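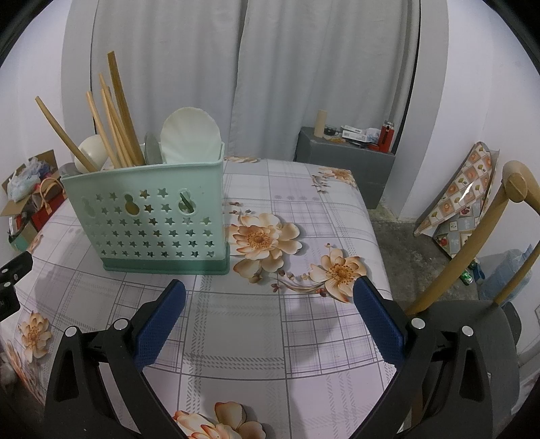 The Ahonen with its fingers open, cutlery caddy at the back of the table.

Ahonen Hand Gripper: A Review From the Person Holding It
By Carleen Tautahi
April 24, 2023

I do housekeeping for Drellness, mostly in apartments and small houses. In the winter our office signed up for a program run by Dirkow, who want to teach robots to tidy kitchens and bedrooms, and the Ahonen gripper is what they hand you. You squeeze the handle, two fingers close, and the camera on top records you picking things up. That footage is what the robot is supposed to learn from.

Most reviews I've read of this tool were written by people who tried it at a desk for an afternoon. I have done 36 sessions with it, on the clock, in rooms that people live in, and I think that gives you a different opinion.

First, what I'll give it credit for. The build is solid. The blue textured pads on the fingertips have held up, and I have not had to replace one. The linkage still moves evenly on both sides, even though mine has been dropped on a tile floor. The charger is a normal charger. If a part does go, the replacement list is posted with prices, and the whole unit is listed at $389, which Drellness paid and I did not.

Now the rest of it. The gripper is wide. From behind the handle it takes up a good part of what you can see, and you learn to look around it or over it. Standing sideways to the table helps. With a caddy full of chopsticks, a spoon and a couple of dishes, you have to come in from above, and every approach is slower than just reaching in with your hand. I can put away a drainer of dishes without thinking about it. With the Ahonen I think about every piece.

It is also heavier than the product page makes it sound. The weight itself is fine for ten minutes. After an hour my wrist is tired, and the trigger needs the same squeeze at the end as it did at the start. There's a wrist strap in the box that I would call decorative. Junaid Jatoi, who works the same route as me, wraps a towel around the handle and likes it better that way. I tried it and my hand got sweaty.
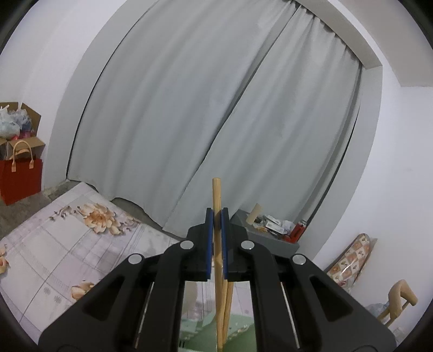

Small, thin items are where the marketing and I part ways. Dirkow's training video shows a woman lifting a pen off a desk in one smooth move, and I would like to know how many takes that was. The pads will hold a wooden stick upright by its top end well enough, with the rounded tip poking out over the fingers and plenty of length hanging below. The trouble is the other one. When a second stick hangs right next to the first with only a small gap between them, I can't always tell from behind the handle which one I have a proper grip on. I squeeze harder to be safe, my wrist complains, and the clip may still come back marked "unclear." Bowls and cups are much easier.

The marking is its own subject. Clips upload to software called Prurnelby, which sorts them into accepted, unclear and rejected. My total as of last week was 2151 clips, and I can see that number on my phone whenever I want. So can my supervisor. When the program was introduced, we were told the numbers were for Dirkow. By my second month they were coming up in my check-in, next to my cleaning times. I asked why my cleaning times were slower on gripper days. I thought the answer was pretty obvious, and I am still waiting to hear somebody else say it.

On pay, there is a $200 bonus for finishing the first block of sessions, and it did arrive. After that it is the regular hourly rate. My wage doesn't depend on how well the robot ends up doing, and I assume my hours might. The brochure says the robot will "take over the repetitive parts" of the job. I asked which parts those were and got a list that covered most of my day. I was also told it would be years off, and I have no way of checking that.

There are a few good sides. You do get a slower shift now and then, and some of the newer people prefer it to scrubbing. Junaid says it made him notice how many steps go into things he does automatically, and he has started showing trainees that way, which I think is worth something. I also got asked for my opinion on the handle by somebody at Dirkow, in detail, and she wrote it down. The new handle is supposed to come out in June.

If you are a company buying these, the tool does what it says, a little worse with thin objects, and you should budget for shorter sessions than the manual suggests. If you are the one who will be carrying it, ask before you start who sees your clip numbers, what the rate is after the bonus, and whether gripper days count toward your cleaning times. Get the answers in writing. I didn't, and I'm still arguing about February.

Three stars for the hardware. Two for how it was brought into our workplace.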